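Kundell Games
Slot Content Review, Minutes of the Monthly Meeting
Tuesday, 10:00 a.m., Retley office and by phone

Present: math, art, front end, back end, test, compliance, account management (Quezada)
Apologies: audio

1. Minutes of the previous meeting

Accepted with one correction. Under item 4, "scatter pays left to right" should read "scatter pays in any position." The rules sheet was already correct.

2. Unau: math model

Math presented version 2 of the model for Unau, the five-reel slot scheduled for release in August. Changes from the first version:

Reel strip 3 has been shortened to 49 stops. The previous strip produced long gaps between scatters and pushed too much of the return into the bonus round.

The wild no longer appears on reel 1. It substitutes for all symbols except the scatter and the collect symbol.

The top line award is now 3,000 times the line bet. The award applies to the highest-paying symbol only and is not multiplied during free spins.

The simulated return is within tolerance of the theoretical value in the base game. In free spins it is slightly high. Math believes the cause is the order in which the simulator resolves a collect symbol and a retrigger landing on the same spin. The written rules say the collect is paid first. The simulator adds the retrigger first and then pays the collect at the new multiplier.

Agreed that the written rules stand and the simulator is to be changed. The game server will be checked for the same fault before any further runs.

Action: math to correct the simulator and rerun both modes. Back end to confirm the resolve order on the server.

3. Unau: art and symbols

The low-paying card symbols were redrawn after the last meeting. Test reported that the jack and the ten are still hard to tell apart on small phones in portrait view. Art will widen the ten and darken its outline.

The big win sequence runs too long when the player has set the game to quick spin. Front end proposed cutting it at the first tap. Compliance had no objection provided that the final amount is shown in full and stays on screen until the next spin.

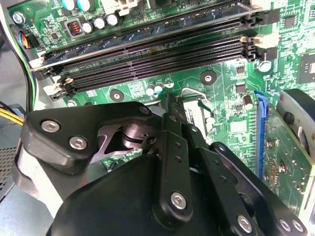
The loading screen is final. The help pages are waiting on the paytable figures from item 2 and will not be laid out until the rerun is complete.

Action: art to supply revised ten. Front end to add tap-to-skip and send a build to test.

4. Unau: test results

Test closed 78 tickets since the last meeting. The open tickets were reviewed by severity.

Balance display. After a lost connection during free spins, the game returns to the correct spin but shows the balance from before the bonus was triggered. The server balance is correct. The display updates at the end of the round. Rated high, as the player may believe that winnings have been lost.

Autoplay. The loss limit is checked at the start of each spin and does not include the bet for that spin. The limit can be exceeded by one bet. Rated high. Must be fixed before the build goes to the outside lab.

Sound. The reel stop sound plays twice on reel 5 when a scatter lands. Rated low. Held over in the absence of audio.

Rotation. Turning the phone during the bonus intro leaves the start button off screen. Turning it back restores the button. Rated medium.

Action: front end to fix the balance display and rotation. Back end to fix the autoplay limit.

5. Lab submission

Compliance went through the submission list. The source package, rules sheet and random number documents are ready. The math report is on hold pending item 2. The lab has asked that the version number on the help page match the server version in full, including the build suffix. Front end currently shows only the first part.

It was discussed whether to submit the base game ahead of the bonus round. Compliance advised against a split submission, which would be billed as two reviews. Agreed to send a single package.

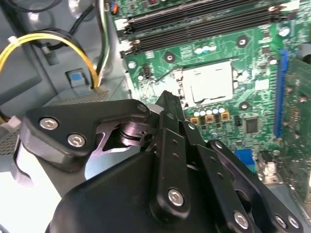 Action: front end to show the full version string. Compliance to book the lab slot when the rerun is signed off.

6. Quezada: operator feedback

Quezada asked for a lower minimum bet on Unau to match the rest of its lobby. Math confirmed that the model scales without change, but the smallest line award would round down to zero at the requested level. The alternatives are a higher pay on the lowest symbol or a fixed total bet in place of a bet per line.

The meeting preferred the fixed total bet. Math noted that the paytable would then have to be shown in currency and not in multiples of the line bet. Quezada accepted this in principle and will reply in writing.

Quezada also asked for the game tile in a square format. Art has this on file.

Action: math to price the fixed bet option. Art to send the square tile.

7. Other business

None.

Next meeting: same time next month. The meeting closed at 11:25 a.m.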